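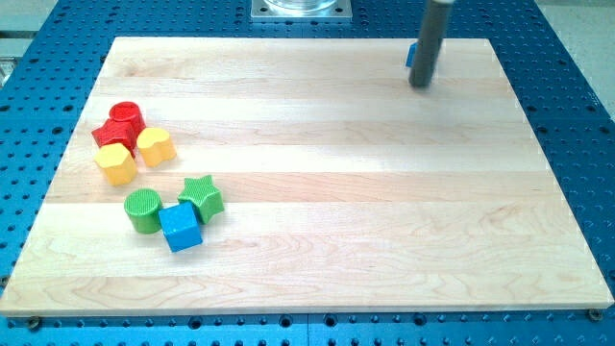
メープルの集成板と、型はめの積み木7個。赤2、黄2、緑と青で3。

カテゴリ:木のおもちゃ・手入れ・部屋のこと

型はめ積み木の片付けと、板の手入れについて続けて書きます。長いので興味のあるところだけどうぞ。

板から。淡い色のメープルで、細長い材を何本も横に接いである。一本ずつ色味と木目が少し違うので、うっすら縞に見える。手前側の材に波打った濃い木目と、節のような渦が出ている。ここが気に入って買った。

買ったのはUedaという材木店の端材コーナー。値札には「メープル接ぎ板 B品」とだけ書いてあった。どこがBなのか聞いたら、木目がそろっていないからだと言われた。そろっていないほうがいいので、そのまま持ち帰った。

光が当たると真ん中の材が白く飛んで、木目がほとんど見えなくなる。オイルではなく、少しつやの出る塗料で仕上げたせいだと思う。塗る前はもう少し落ち着いた見え方だった。

最初はオイルにするつもりだった。ただ、積み木をのせて遊ぶ板なので、水拭きの回数が多い。オイルだと塗り直しが面倒になり、結局放っておくことになる。前の板がそうだった。

前の板はパインで、やわらかかった。積み木の角を落とすとすぐへこむ。へこみは濡れ布巾とアイロンである程度戻るが、毎回やるものでもない。メープルに替えてからアイロンは出していない。

塗料は水性のウレタン。薄く塗って、乾かして、細かいペーパーを軽く当てて、また塗る。3回で止めた。4回目を塗ると表面がつるつるになりすぎて、積み木が滑る。端切れで試してわかった。

裏も同じ回数塗った。表だけ塗った板を以前一枚反らせたことがある。裏は見えないので刷毛目は気にしていない。

角は紙やすりで丸めただけ。面取りの刃は使っていない。手のひらでなでて引っかからなければ終わり。

下の台は青い金属で、天板に小さな丸い穴が格子状に並んでいる。積み木を直接置くと音が響く。板を一枚のせて遊び場にすると、だいぶ違う。

それと、台が青いので、青い積み木を直接置くと目立たない。淡い木の上に置いたほうが、どの色もすぐ見つかる。片付けのときに効いてくる。

積み木の話。赤が円柱と星、黄色が、丸みのあるハートのような形のものと、角の丸い多角形のもの。あとは緑と青。どれも厚みがあって、手でつかみやすい。

円柱の上の面には、細かい網目のような模様が入っている。ここに汚れがたまる。布で拭いただけだと残るので、やわらかい歯ブラシを使う。

洗い方。洗面器にぬるま湯、台所用の中性洗剤を一滴。ひとつずつ歯ブラシでこすって、すすいで、タオルの上に並べる。全部洗っても一曲聴き終わらないくらいの手間。

乾かすときは、模様のある面を下にしない。タオルの毛が網目に入って、あとで取るのが面倒になる。一度やった。

洗剤はGistineの詰め替えを使っている。においが弱いので選んだ。457円だった。おもちゃ専用の洗剤も試したことはあるが、うちでは差がわからなかったので戻した。

アルコールは使わない。昔、別のおもちゃを拭いてつやが曇った。材質しだいだと思うけれど、中性洗剤で落ちる汚れなら、それで足りる。

このセットは型はめ箱の中身で、箱のほうはふたの蝶番が割れたので今は別の部屋に置いてある。接着剤でつけてみたが、開け閉めしているうちにまた取れた。次は布テープでとめるつもり。

箱がないあいだは、板の上に積み木を広げて形や色で分ける遊びになっている。穴に入れるより長く続くことがある。ふたつの山に分ける、色の近いもの同士を寄せる、立てる、倒す。その程度のこと。

立てやすいのは円柱。星は寝かせると安定する。立てようとすると腕の先で支えることになって、たいてい転がる。ハートのような形も、とがった側を下にすると立たない。当たり前だが、子どもは何度もやる。

片付けは色の順にしている。赤、黄、緑、青。形の順も試したが、形の名前で迷うので時間がかかった。「星の次は何だっけ」となる。色なら聞き返されない。

しまう先は、Pudgateの布の巾着。箱よりかさばらず、棚のすきまに入る。165円の値引き品で、ひもが少し短い。口がきっちり締まらないが、積み木は大きいのでこぼれない。

巾着の前は透明のプラスチックケースだった。中が見えるのはよかったが、ふたを閉めるときに必ず一個はみ出して、全部入れ直すことになった。布なら押せば入る。

なくなった積み木を探す場所も書いておく。ソファの座面のすきま、カーテンの裾、長靴の中。うちではこの順で見つかる。特に緑は観葉植物の鉢のかげに入ると、目の前にあっても見落とす。

板の手入れは、普段は固く絞った布で拭くだけ。木目の方向に沿って拭く。横に接いである板なので、手も横に動かす。接ぎ目に食べかすが入っていたら、竹串ではなく綿棒で取る。竹串は塗膜に傷がつく。

月曜の朝にまとめて拭くことが多い。日曜に散らかるので。拭いたあとは壁に立てかけて、裏にも風を通す。寝かせたままだと、台と板のあいだに水気が残る。

台が穴あきなのはそういう点では都合がいいのだが、それでも立てかけたほうが早く乾く。冬は特に。

板を置くときに滑るのが気になる人は、裏の四隅に薄いゴムを貼るといい。うちはDollambridgeの家具用の丸いやつを試した。9枚入りで、使ったのは6枚。四隅だけだと真ん中がたわむ気がして、長い辺の中ほどにも足した。

ただ、そのゴムは今は外してある。台の穴の位置と重なると、粘着面が半分浮いて、拭くたびにずれてきた。板の重さだけでもそれほど動かないので、なくても困っていない。

質問をもらったので追記。「板の大きさはどのくらい必要ですか」。大きめをすすめます。積み木を全部左側に寄せて、右側がまるまる遊べるくらいあると楽。小さい板だと、分けているうちに端から落ちる。

もうひとつ。「まな板で代用できますか」。できると思う。ただ、まな板は水を吸うものも多いので、台所用とは分けたほうがいい。見た目が同じだと混ざるから、裏に印をつけておく。

「集成板と一枚板で迷っています」。予算と置き場所で決めていいと思う。一枚板は木目がつながってきれいだが、同じ大きさだとかなり高い。遊びに使う板なら、接いだもので不満はない。

「白く光るのが気になりませんか」。昼間は少し気になる。つや消しの塗料にすればおさまるはず。次に塗り直すときはそうする予定。今の塗膜を落とすのが手間なので、傷が増えてからでいい。

次は箱のふたを直したら書きます。布テープの色は、白と生成りで迷っています。

最近の投稿
・洗濯ばさみを屋外用と室内用に分けた
・パインの板のへこみをアイロンで戻す
・布の巾着を棚に並べる順番
・水性ウレタンの刷毛を洗うタイミング
・木のパズルの反りについて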